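**Ticket 393 – phone tree keeps dropping our older members**
Status: open, waiting on Prilex
Logged by: Siu-ming Liao, Zurkanholm Neighbour Line

Hi all, me again! Quick recap for whoever picks this up. We ring 32 seniors every morning for a chat and a check-in, and the Prilex call system is meant to put each one through to whichever neighbour is free. Since we moved over to the Vuvadgate number in February, some calls cut out right after the hello. Mrs. Stelmakh thought I'd hung up on her – she was very gracious, but I felt awful.

What I've tried so far:

- restarted the router at the centre (twice, no change)
- rang my own cell from the line, which worked perfectly, of course
- turned off call recording
- moved the "press 1 if you're well" message to the end of the call

That last one helped a bit. I think the landlines with the older handsets don't like the menu tones, but that's me guessing over a cup of tea.
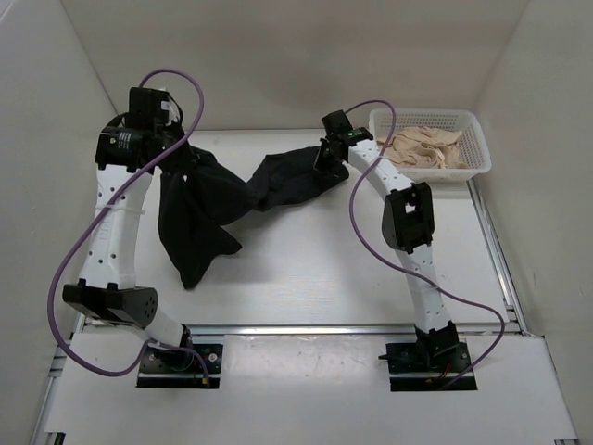
**Zurkanholm, April 2, 2020**

Okay, some progress! Hryhorii Mykhailiuk had a look at the settings with me over the phone this morning and found the silence timer set to 2 seconds. So if somebody takes a moment to get the receiver up to their ear (and plenty of our folks do), the system decides there's no one home and drops them. We've changed it to the longest one on the list. I did nine calls afterward and lost only one, and that was Mr. Petrie, who says he put the phone down to let the cat in.

Still not sorted: the call log shows those dropped calls as "completed", so my morning list is full of green ticks for people I never spoke to. That one worries me more than the cutting out, to be frank. Can Prilex change the label, or do I keep my paper list going beside it?

Also, our plan has 1000 minutes a month and I'd like to know if the dropped calls count toward it. Please ring me after lunch – mornings I'm on the line.

Siu-ming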